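Lab book, bench 2
September, started 9.40
Subject: Pradar two-arm tabletop kit, on loan from Tedesco. Week two of the review.

Carrying on from where Jailson left off. His last note reads "left arm fine, right arm sulking", which I have translated into the fault log as an intermittent homing error on the right wrist. Same thing this morning on first power-up. Second power-up, no complaint. I have written to Tedesco support, who answered within the hour to ask whether we had tried powering it up a second time.

Manual. The printed one stops at page 112, halfway through a table of error codes. The PDF goes on to the end but numbers the codes differently. Welington has pencilled the PDF numbers into the margin of the printed copy, so please don't take that copy home.

Calibration. Supposed to be a one-button job. It is a one-button job if you don't count the 18 screens before the button. Once done it held all morning, and I'll give them that freely, as the Drerus arms we had in spring needed doing again after every tea break. Repeated the corner-touch check after lunch and got the same answer. Slightly put out, as I'd set the afternoon aside for it going wrong.

Leader handles. Jussara likes them, I don't. They are light and track well, but the trigger has a dead patch at the start of its travel and then closes all at once. She says you get used to it. Maiara got used to it in ten minutes, and I am still closing the jaws like a man swatting a fly. Asked Tedesco if the trigger curve can be changed. Yes, in the Plus licence. The Plus licence is another 400 a year per arm, and we have two arms, as the kit rather depends on it.

Recording software. Starts quickly, saves where you tell it to, doesn't phone anyone. Naming of sessions is automatic and cannot be altered, so we now have 215 files that differ only in the last few characters. Tahsin has a script for renaming them. It works on Tahsin's machine.
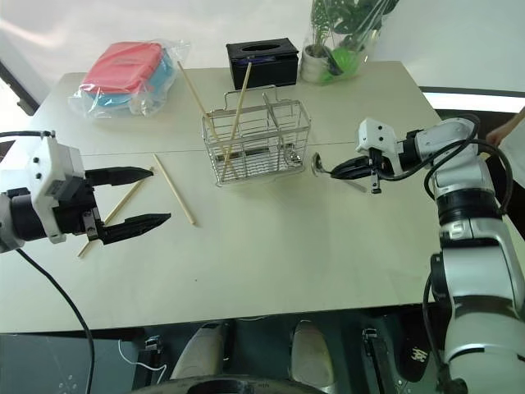

Fingers. The kit comes with the tapered black pair fitted and a wider set in the box, and the question for Lolton, who would be the ones paying, is whether the tapered ones will do for all of their cutlery work or whether they need to budget for both. My feeling so far is that tapered is right for anything thin. Chopsticks are a fair test, with two leaning in the wire basket and two still flat on the table, and the flat ones are where I want the narrow tips. The spoon is another matter. I'd like to see both sets tried on the handle before I put anything in the report. The basket's centre divider also wants thinking about, as it gives the jaws less room on the way in, and Lolton's own baskets may well be different. Jussara to ask them for one.

Cables. Loops from the wrist on the right arm are generous. Tedesco's sales sheet says "integrated cable management", and I have looked for it. A few clips would do. Welington has ordered some out of our own money and I've put them down as a cost of the kit.

Left to do:
Right wrist homing, ten cold starts in a row, write down every one. Jailson.
Wide fingers, swap and time the swap. The hex key supplied is the wrong size, use ours.
Ask for the Plus licence on trial. Be nice about it.
Someone else to drive for the spoon runs, preferably Maiara.

16.15, arms parked, power off at the wall. Loan agreement is in the blue folder, and the return box is behind the door with the foam still in it.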